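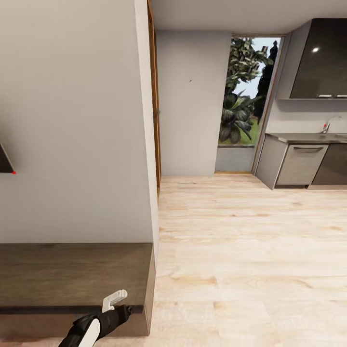 The arm at the wooden counter in the simulated kitchen, gripper just over the front edge.

Tips for a home robot arm build: working out the kitchen on screen first

A mobile arm for the kitchen is a slow project, and most of the slow part is measuring. These notes come from a build done in a shared workshop in Norimbridge, with the kitchen modeled on a computer before any wheels went on the base. They assume you already have an arm that moves when told to and a base to put it on.

Measure the room before the robot

Start with the heights. Write down the top of every counter, the underside of every wall cabinet, and the thickness of the front edge of each countertop. Don't trust the cabinet maker's drawings. Counters get shimmed during installation, and the same counter can be higher at one end than the other.

Next do the doorways. Measure between the trim, not between the walls. A wooden door frame takes up more room than you expect, and the base has to pass it with the arm folded. Measure at ankle height as well as at waist height. Old frames lean.

Put all of it in one notebook with one unit. We used millimeters. The longest straight run of floor in our plan is 2000 mm, and that number went on the inside cover, where it saved a lot of page turning.

Modeling the kitchen

Keep the model plain to begin with. Boxes for cabinets, a flat slab for the counter, a flat floor. Get the arm moving around in that before you add wood grain or plants outside the window. Nice surfaces slow the program down, and the arm can't bump into a texture.

Some things are worth modeling properly:

- Bar handles. They stick out, and a gripper passing close to a cabinet front will catch one.
- The faucet. A curved spout takes up a lot of air. If you model it as a plain upright post, the arm will plan a path straight through the bend.
- Door trim. Leave it in, even if it looks like decoration.
- The sill at a garden door. Mark it as a place the base must stop.

Things on the wall above shoulder height can be left out if the arm never goes there. Ours has no business near the wall cabinets, so those are boxes with no insides.

We tried two programs. The Leltel one loads faster and is easier to learn. The Saarela one handles contact better, and we stayed with it once the gripper work started. Either will do for checking reach.

Set the view from the robot

Once the model runs, move the viewpoint to where the camera will sit on the real machine. It is easy to work from a view high in a corner of the room and miss the fact that the robot's own arm blocks half of what it needs to see. In our first layout the wrist hid the front edge of the counter at the exact moment the fingers reached it. Raising the camera mount fixed it.

Check the view with the arm in every resting pose you plan to use. Check it again facing a window. Glossy cabinet fronts and shiny arm covers both throw highlights, and a real camera will have more trouble with them than the rendered one does.

Counter edges

The front edge of the counter is where most of the trouble is. A hooked fingertip is useful for pulling handles, but it can also hang up under a countertop on the way up. Have the arm back away from the counter, rise, and then come forward over the top. It takes longer. Use it anyway.

Set a clearance and stick to it. Ours is 10 mm over the edge in the model and more on the real machine while testing. Once the arm has run the same move 9 times without touching, bring the clearance down a little and start the count again.

Dark counters with a thin dark edge are hard for cheap depth cameras. A strip of light masking tape along the front helps while you are tuning. Use the low-tack kind and take it off the same evening, or it will leave glue on an oiled top.

Floors

Long floorboards are good to drive on if you run with them. Running across them, a small base will tick at every joint, and the tick travels up to the fingers. Soft wheels help. So does a slower speed for the last bit before the counter.

Wipe the wheels before bringing the base in from the workshop. Metal swarf stuck in a soft tire will scratch a wood floor in one pass. We keep a damp rag and an old doormat by the bench for this.

The wrist cable

Leave a loop of slack at the wrist and tape it in two places. Then turn the wrist to both ends of its travel by hand, power off, and watch the loop. If it goes tight at either end, redo it. The cable that came in the Clenov kit was too short for a raised forearm and had to be replaced with a longer one of the same gauge.

Moving to the real kitchen

Run the first real moves with an empty gripper and at the lowest speed the controller allows. Keep the stop button in your hand, not on the counter behind you. Close the garden door. Put pets and small children in another room.

Compare the real reach with the model at the same few points each time: the near corner of the counter, the middle of the edge, and one handle. Write the differences in the notebook. If all of them are off in the same direction, the base is parked wrong. If they are off in different directions, look for a loose bolt at the shoulder.

Related tips
Making a drip tray for a bench drill
Quieting a rattling cabinet hinge
Sorting short screws without a tray
Labels that stay on power supplies
Fixing a scratch in an oiled countertop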